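Prirlow paper cups, mixed colours: reviewed after a summer of use

I bought these cups for a street lunch in September and had enough left over to keep using them at home. They are plain coloured paper cups with a white rolled rim, sold by Prirlow in mixed sleeves. I paid for them myself through the Plumby shop, along with some napkins and a roll of bin bags that aren't worth writing about.

What you get

The sleeves come in a thin cardboard carton with a tear strip along one side. The strip on mine tore halfway and then went off at an angle, so I finished it with scissors. Inside, the cups are stacked by colour. You can't choose the mix. I would have liked more of the yellow and less of the grey, which looks a bit like office stationery until it is on a table with something brighter next to it.

The cups are tall and tapered. They nest well and come apart without sticking, which was not the case with the Skolov ones I had before. With those you always ended up with two stuck together and a thumbprint in the side of the one you wanted.

For drinks

Cold drinks are fine. Squash, water and beer all stayed where they should and the base didn't go soft over an afternoon. Fizzy drinks froth up if you pour straight down the middle, as they do in any narrow cup, so tilt it. Most of our guests didn't bother with a cup for fizzy drinks in any case and drank from the can.

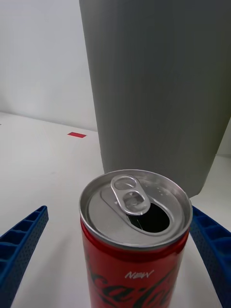
A Coca-Cola can, opened.

Hot drinks are another matter. The carton says cold use only, in small print on the bottom. I tried one with tea anyway and it was too hot to hold, with a faint smell of warm card. The seam held. I wouldn't do it again, and I wouldn't give one to a child with soup in it. If you want cups for tea, the Asfaw double-walled ones cost more but are made for the job.

The rim is smooth and doesn't unroll. On cheaper cups the rim opens up at the seam after a few sips and you get a dribble down your chin. I looked for this on the Prirlow cups and it happened on one, which had been chewed.

For everything else

I didn't expect to write much under this heading, but it is where most of the leftover cups have gone. They make decent holders for small things on a table. One colour for things to keep and another for things to throw out works well when you are clearing up, and people follow it without being told. I have also used them for pens, clothes pegs, teabags and the little bottles that fall over in a drawer. 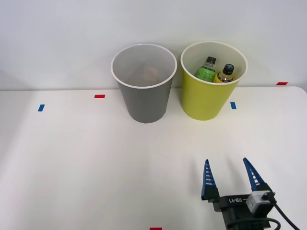 Do they tip over when they are empty?
Outdoors they do, in any sort of breeze, so leave them nested until they are needed or put something in the bottom. Indoors they stand well enough on a flat surface.

The narrow base is the weak point. With something light in it, a cup is steady enough. With something tall and heavy it wants to go over as soon as you knock the table. I put a pair of kitchen scissors in one, handles up, and picked it up off the floor twice before giving in and using a jar.

The colour doesn't rub off on your hands. It does mark if you leave a cup standing in a puddle: the yellow went blotchy round the bottom overnight, and the grey showed a tide line. Neither leaked.

Price and pack sizes

They are sold in small cartons for the home and in catering boxes of 1,000 and 4,000. The small carton is dear per cup compared with supermarket ones. The 1,000 box is much better value if you have a hall or a club to share it with and somewhere dry to keep it. Mine spent two weeks in the shed and the outermost cup in each sleeve went slightly wavy at the rim.

Delivery took three days. The box had one crushed corner, but the cups inside were all right.

Would I buy them again?

Yes, for cold drinks and for sorting bits and pieces. I would look for a single-colour carton next time, and Plumby has started listing the yellow on its own, though it was out of stock when I checked.

Four out of five. The missing point is for the tear strip and the narrow base.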